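Imlow Home Cooks > Pantry and Dry Goods > Keep pasta in the bag or move it to jars?

saltedwater
Posts: 208
I'm redoing the pantry shelves this month and trying to settle on one way of keeping dried pasta. Right now it's a mix. Spaghetti is in a tall jar, everything else stays in whatever it came in, with a clip on it. The bags slide off each other and I end up with three open ones at the back.

My latest is a bag of fusilli from the Plitota market, the import place next to the tire shop. I set it on the counter before putting it away.
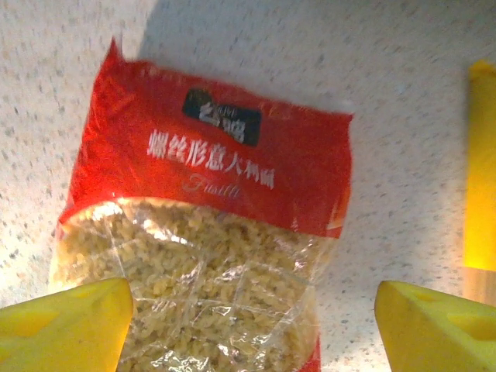
Fusilli from Plitota, label mostly in Chinese. Red band on top, clear below.

It's a soft plastic bag, sealed along the top, and it won't stand up on my shelf. Do you decant these or leave them alone? If you decant, what do you do about the cooking time and the date?

drawer_three
Posts: 1140
Jars. I did the whole pantry two years ago and haven't gone back. For short shapes like fusilli you want a wide mouth so you can get a scoop in. Cut the part with the cooking time off the bag and tape it to the back of the jar. Write the date on the tape.

One thing to check first is volume. Spirals take up a lot more room than you'd think for the weight. I bought a set of Udotby canisters sized for penne and the fusilli didn't fit. I had a cup and a half left over and that went in a sandwich bag, so I had gained nothing.

northporch
Posts: 67
I'd leave it in the bag. Dried pasta keeps fine in plastic with a decent clip. You're spending money on jars to store something that costs less than the jar.

For the sliding problem, get a bin the depth of your shelf and file the bags upright, top edge up, like folders. You can read the labels from above and pull out the one you want.

drawer_three
Posts: 1140
Clips are fine until you get pantry moths. I had them in June one year and they went through the bags. Everything in glass was untouched. I threw out a whole shelf.

northporch
Posts: 67
Moths usually come in with flour or birdseed. I've had open bags of pasta in that bin for years and never seen one.

drawer_three
Posts: 1140
Then you've been lucky. I'm not going to argue about it, but I wouldn't tell a new person that bags are safe.

bulkbin_beth
Posts: 412
You can do both. Put the bag, clipped, inside a lidded bin. The bin keeps the bugs out and you keep the label. That's how I do rice and lentils too.

On the label question, can you read the Chinese? I buy noodles at Plitota and sometimes there's a sticker in English on the back and sometimes there isn't.

saltedwater
Posts: 208
I can't, but my neighbor can. The line in white under the brand box says spiral-shaped Italian pasta. "Fusilli" is printed under that in a thin script, pretty hard to see against the red. I only noticed it at home. At the store I went by the clear part of the bag.

For the time I just taste it. I start checking at six minutes.

bulkbin_beth
Posts: 412
Good enough. I'd still write the date you opened it on the bag with a marker. Do it on the clear part where it shows up, or on masking tape if the plastic is too wrinkled to write on.

tallshelf
Posts: 23
Following this. We have a Bodnár rack on the inside of the pantry door and the jars make it too heavy to swing right. Bags in the rack are fine. So it depends on where you're putting it -- I'd figure that out before buying anything.

Also, does anyone weigh their portions? I cook around 300 grams for the four of us and it's easier to pour from a bag onto the scale than out of a jar.

drawer_three
Posts: 1140
Use the scoop. Put the bowl on the scale, zero it, scoop until you're there. Pouring from a bag is how you get pasta on the floor.

northporch
Posts: 67
Cut a small corner off instead of opening the whole top and it pours fine.

drawer_three
Posts: 1140
And then how do you clip it?

northporch
Posts: 67
Fold the corner over and clip that.

saltedwater
Posts: 208
Thanks, all. I measured the shelf and a bin will fit with room beside it for the spaghetti jar, so I'm going with beth's version -- bags upright in a lidded bin, dates on tape. If I see a moth I'll come back and tell drawer_three.

tallshelf, what do you use to keep the bags from tipping forward in the door rack? Mine has only the one rail.

tallshelf
Posts: 23
A tension rod across the front, a few inches above the rail. The short ones for cafe curtains fit.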